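**Unit 5: Reading a product claim** (handout, March)

Bring this with you, marked up. I'll be asking about the Skarnero brochure first.
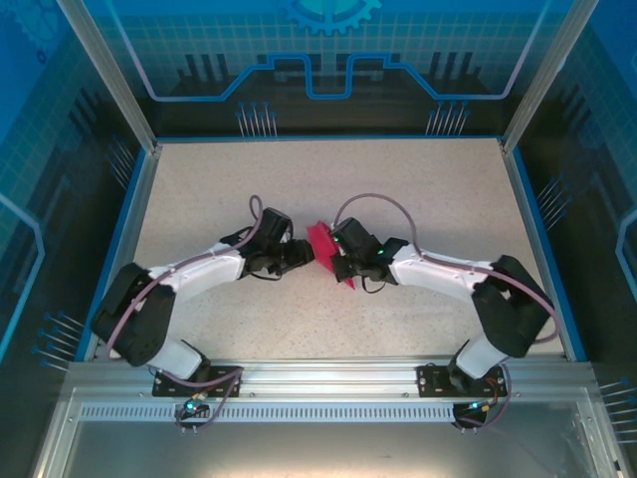

*Two arms over a speckled work surface, with a red object between the grippers.*

Most of you will spend part of your working lives reading claims made by people who want money from you. This unit is about slowing down while you do it. Skarnero sells a kitchen countertop sealer. The brochure says it "lasts up to 5 times longer." I have read that brochure more often than I'd like, and I still can't say what it promises.

**1. "Up to"**

"Up to 5 times" is true if one sample, once, did that well. It is also true if every other sample did no better than plain wax. The phrase sets a ceiling and gives no floor. When you see it, cross it out and write "somewhere between nothing and" in its place, then read the sentence again. Does it still make you want to buy?

**2. Longer than what?**

The brochure never names the thing it beat. An untreated counter? A rival sealer? Last year's version of the same sealer? Darren Holroyd's reading (in your packet) argues that a buyer will fill the gap with whatever they have at home. I think he's right about that, though he leans on one small survey and I would like to see it done again before I repeated it at a dinner table.

**3. The big number**

Page two says "1288 customers agree." Things to ask:

- How many were asked? If it was 1288 out of 1300, fine. If it was out of 40,000, that's a different story, and the brochure doesn't say.
- Agree with what, word for word?
- Were they given anything for answering?
- Who dropped out along the way?

An odd-looking number like 1288 feels more honest than 1300. It feels counted. It may well have been, but a careful count of the wrong thing is still a count of the wrong thing.

**4. The test itself**

Hallero, the rival brand, does better here, and some of you will be tempted to let it off easy. It gives a method: a cloth pad, 800 rubs, same pressure each time, then a check for wear. Good. Now look at what is left out. We don't know how many panels were rubbed. We don't know who judged the wear, or whether that person knew which panel was which. And 800 rubs with a dry pad may have little to do with a kitchen, where counters meet hot pans, lemon juice and knives.

Oi-ling Chou's notes put the question well: "Would this test have let the product fail?" Ask it every time. If the answer is no, you are reading an ad.

**5. Pictures and trust**

Product literature is full of lab coats, clean benches and machinery. A picture can show that a thing exists. It can't tell you the sample size. Try covering the photos with your hand and see how much of the argument is left — with the Brorkcombe leaflet, I ended up with one sentence and a phone number.

**6. When doubt goes bad**

A warning, mostly to the people who enjoyed sections 1 to 4 too much. Saying "they're all lying" takes no more thought than believing everything. The Kuo report in your packet is dull and careful, and it says plainly where its own results are weak. Several students last term marked it down for exactly that. Please don't.

**For next time**

Find one printed claim with a number in it. Write 700 words on what you would need to know before you'd believe it, and how you might find out. Don't write about whether you like the product. Attach the claim — the whole page, with the footnotes. If the footnotes are too small to read, say so in your paper, as that counts as a finding too.

Papers without the original page attached will be handed back unread.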